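4/7/23 - workshop, single launch prep, Stilard

Started late, van stuck behind bins. Ayman in first, already had the kettle on and both flight cases open. Main job today = get the playback rig and Wanda's in-ears sorted before the Kedby show. Merch is Roscoe's problem, not mine.
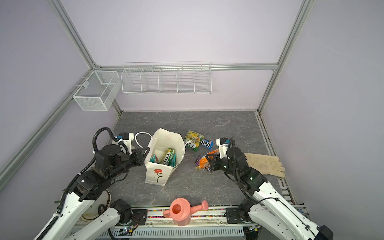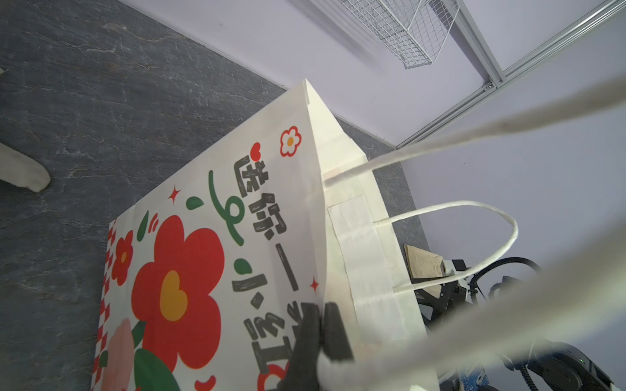
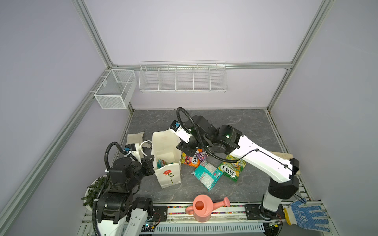
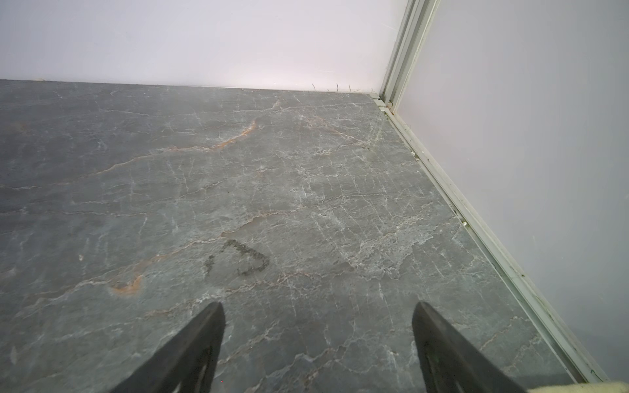
First one: white paper bag, snacks in and behind it. Third: the two white wire baskets on the back walls, both empty.

Playback. Laptop A fine. Laptop B drops the click track on song four every time, same bar. Swapped the cable, swapped the interface, no change. Paora reckons it's the session file and not the machine - copied the session across from A fresh and it ran clean twice. Want a third run before I beleive it. Old session renamed, NOT deleted, leave it alone please.

In-ears. Left side of Wanda's pair still crackles above 3000 Hz or so she says, I can't hear it but it's her ears. Sent the spare pair up to rehearsal with her. If the spares crackle too it's the pack. Check pack tonight.

Vocal chain for the single: she wants the verse drier than on the record. Tried it with the reverb pulled right back and a short delay instead, 200 ms, too long, sounded like a bus station. Halved it. Better. Low cut up a touch on the talking mic as well, she's a stomper between songs.

Running order as of lunch:
- intro tape (new one, Fitzgerald still bouncing it)
- two old ones, straight into each other, no chat
- ballad, piano only
- new single
- new single again if the crowd's up for it?? Roscoe's idea. Wanda said no. Roscoe has left it on the sheet.

Merch, for the record as he'll ask me: 400 T-shirts on order from Halvorsen, 200 of them in the black. Posters not back from the printer. 10 signed sleeves put by for the radio people, in the drawer under the patch bay, do not sell these.

Skollia rang about the support slot in September. They want a tech spec by Monday. Told them yes before looking at ours, which still lists the old desk and a drummer who left. Ayman rewriting it. Stage plot needs redoing too, keys have moved stage left and the riser's gone.

Lights - blue wash on the ballad is too dark, you can't see her hands on the piano. Fitzgerald to bring the front up a bit and save it as a new cue, last time he saved over the walk-on state and we had teh whole intro in pink.

To do
- third run on laptop B, full set, no stopping
- pack check
- label the spare XLRs properly, tape is coming off
- chase the intro tape
- batteries, loads
- ask Wanda about the second encore when Roscoe's out of the room

Left at seven, Paora locking up. Laptop B left on charge by the door.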